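4.2 Phase labels from gripper views

The planner in Zurkik expects each demonstration to be split into phases: approach, grasp, transport and release. We label these phases from the wrist view alone. Figure 3 comes from the sorting subset, which holds 328 demonstrations. 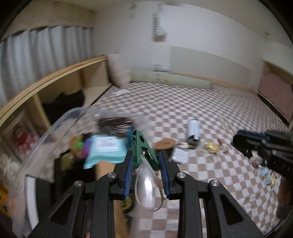
Figure 3. Wrist view with a green clip between the finger pads; the second gripper is at right.

4.3 Filtering moving regions

Motion blur on the second gripper degraded pose tracking. We mask any region whose flow exceeds the threshold for 3 consecutive steps and drop segments shorter than 11 steps.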